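Visiting my pottery studio: your questions

I get asked the same handful of things before every beginners' class, so I've put my answers in one place. If yours isn't covered, drop me a line!

Do I need any experience?
None at all. My first bowl looked like a squashed hat and I still keep my keys in it.

What should I wear?
Old clothes, short nails, and nothing with dangly sleeves (they go straight in the slip). We swap outdoor shoes for something soft at the door, so bring slippers or thick socks.

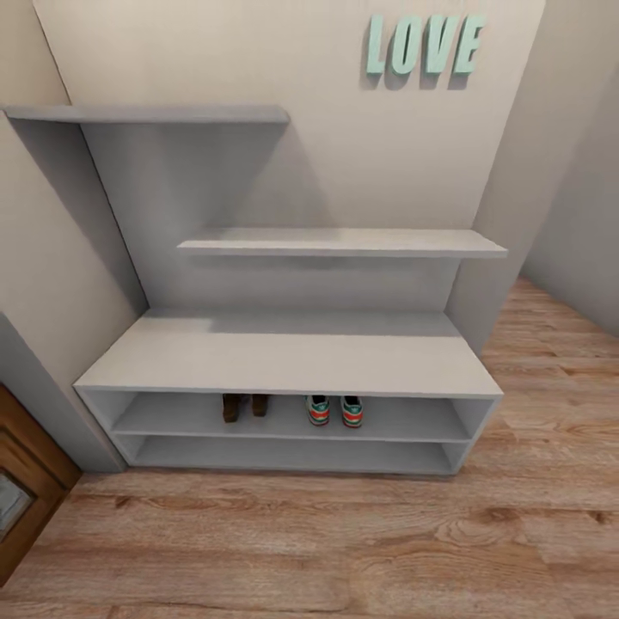
Grey shoe bench, two open shelves.

How do I get to you?
The 64 bus from Rasetdale stops at the bottom of the lane in Flaltedstead. If you're driving, use the field gate and not the farm entrance – the farmer needs it clear for milking.

When do I get my pots back?
Usually 3 weeks. They have to dry, go in for the first firing, get glazed and then go in again. I can't hurry it, and I've cracked enough mugs trying.

Can I bring my children?
Tuesday afternoons are best for that. Under-eights need a grown-up beside them, and the grown-up gets clay too.

What if I have to cancel?
Give me two days and I'll move you to another class, no charge. After that I've already wedged your clay, so I keep the fee.

Do you close at all?
Yes, most of February. The pipes freeze and so do I.

Questions? Write to Bernice Akolgo, The Old Dairy, Flaltedstead | © Bernice Akolgo | Back to top

Comments

Kibet Kimaro: Is there a class for people who've only done hand building? I'd love to try the wheel.

Bernice Akolgo: Yes, come to the beginners' one, you'll be fine!

Lamduan Limsakul: Picked up my jug last night and it even pours. So chuffed with the green glaze.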